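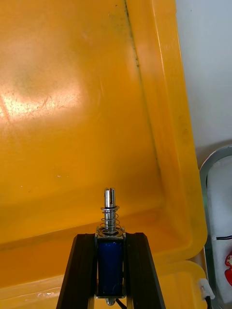
The solenoid at the gripper, over the yellow bin.

Flornero bin cell: frequently asked questions

These answers cover the wrist and gripper area of the Flornero cell at the Montoya site. For arm, controller and guarding questions, see the Dotatard manual on the shared drive.

How often should the solenoid be checked?
Look it over at the start of each shift and do a proper check every 600 running hours. The shift check takes a minute: look at the spring, look at the wire, push the plunger in by hand and let it go. Power must be off and the cell locked out for both.

What am I looking for on the spring?
Even spacing between the turns, and a washer that sits square on the plunger. If one turn has ridden up over another, take the spring off and fit a new one. Do not stretch the old one back into shape.

Can I oil the plunger?
No. Oil picks up dust from the bins and the plunger starts to drag. Wipe the rod with a dry, lint-free cloth. If it still feels rough, change the whole solenoid.

Does it matter which way the slot in the tip faces?
Yes. Line it up with the mark on the setting gauge before you tighten the bracket. The gauge is in the top drawer of the Cerkell trolley.

The blue wrap on the coil is lifting. Is that a fault?
A lifted corner can wait until the next 600-hour check. If the wrap is torn, or has changed colour from heat, tag the part and replace it.

How should the wire be run?
Leave a small loop behind the fingers and tie it off at the second clip. Open and close the fingers fully by hand and watch that the wire is not pinched at either end of travel. Most of the faults logged since March were wires tied too tight.

Do scratches in the yellow bin matter?
Fine scratches do not. Glare off the floor of the bin can upset the wrist camera, so if you get fault 219, tilt the overhead light away and run the cycle again before you change any settings.

And the dirt along the fold?
Clean it out weekly. It builds up where the floor meets the side wall and ends up on the parts. Use warm water, a drop of dish soap and a soft brush. Solvents will cloud the plastic. Let the bin dry fully before it goes back.

Which speed do I use after changing the solenoid?
Run 18 empty cycles at slow speed, then go back to the normal program. Stay by the stop button for all of them.

Where do I get spares?
Stores keeps springs, washers and complete solenoids in the grey cabinet. Sign for what you take. If the last one of anything goes, fill in a reorder slip the same day.

Last updated 10 August 2019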